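Point d'étape de juin, à l'attention de Rokeya Saha, Fondation Midelura

Bonjour Rokeya,

Je vous avais promis un rapport un peu moins raide que le précédent, alors je me lance, café en main, avec les nouvelles du projet sur la collecte de données par les applications grand public. Pour mémoire, la subvention couvre l'analyse des politiques de confidentialité, les tests sur téléphone et le guide destiné aux familles. Les deux premiers volets avancent bien, le troisième traîne et j'y reviens plus bas.

Les politiques de confidentialité d'abord

Kekeli Dramani a fini de lire les textes de 99 applications gratuites. Quatre-vingt-dix-neuf ! Je ne sais pas comment elle a gardé sa bonne humeur (moi j'ai calé au bout d'une semaine sur une lampe de poche qui réclamait l'accès au carnet d'adresses). Dans 47 cas, le texte autorise le partage de la position avec des « partenaires » dont la liste ne figure nulle part. Certains renvoient à une page, qui renvoie à une autre page, qui renvoie à la première. Kekeli a gardé une copie de tout ça et Fuseini Quansah a construit la grille de codage, que nous pourrons publier avec les résultats.

Une déception quand même : nous voulions comparer les versions françaises et anglaises des mêmes textes, et la plupart des éditeurs n'ont qu'une traduction partielle, parfois vieille de plusieurs années. On garde la comparaison pour les applications où elle tient debout, et on le dira clairement dans la note de méthode.

Les tests sur téléphone

Kwabena Korletey a remonté le banc de mesure du trafic après la panne du printemps. Nous avons maintenant deux téléphones de référence, remis à zéro avant chaque série, et un journal automatique de tout ce qui sort. Les premiers relevés portent sur l'application de fidélité Zilthorpe, que nous avions choisie parce qu'elle est simple. Simple, enfin, je croyais. Elle envoie un identifiant publicitaire dès l'ouverture, avant même l'écran de consentement. Nous avons écrit à l'éditeur et j'attends sa réponse avant de vous transmettre le détail, question de correction.

Il reste un point technique pénible : une partie des applications refuse de fonctionner quand on observe les échanges. Kwabena a une piste pour les contourner légalement et notre juriste, Yaa Tsikata, relit sa procédure en ce moment. Je préfère perdre trois semaines là-dessus que d'avoir à retirer un chapitre ensuite.

Le guide pour les familles

Bon, là, nous sommes en retard. Le premier jet était trop long et franchement trop savant, les parents du groupe de lecture de Wullthorpe nous l'ont fait savoir très gentiment (« j'ai décroché à la page deux », dixit un papa). Je réécris donc tout en fiches courtes : la position, le micro, les photos, les comptes des enfants. Trois fiches sont prêtes et la quatrième me donne du fil à retordre, car les réglages changent de place à chaque mise à jour.

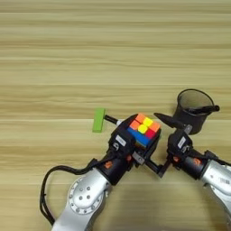 Un Rubik's cube tenu dans une pince, au-dessus de la table en bois clair.

Budget et suite

Côté dépenses, rien d'alarmant. Il nous reste 2 000 euros sur la ligne matériel, et je voudrais en basculer la moitié vers la mise en page du guide si vous êtes d'accord. Un simple courriel de votre part me suffit, je m'occupe de l'avenant. Les déplacements ont coûté moins que prévu, puisque tout le monde a préféré les réunions à distance.

Pour la suite, Fuseini attaque le codage en double d'un échantillon, histoire de vérifier que deux lecteurs comprennent la même chose devant la même clause (pas gagné !). Kwabena poursuit les relevés et Yaa nous rend son avis sur la procédure. De mon côté, je vous envoie les fiches relues dès que la quatrième est bouclée. Dites-moi aussi si vous souhaitez la grille de codage complète ou seulement le résumé, elle est assez indigeste en l'état.

Bien à vous, et merci encore pour votre patience sur le guide.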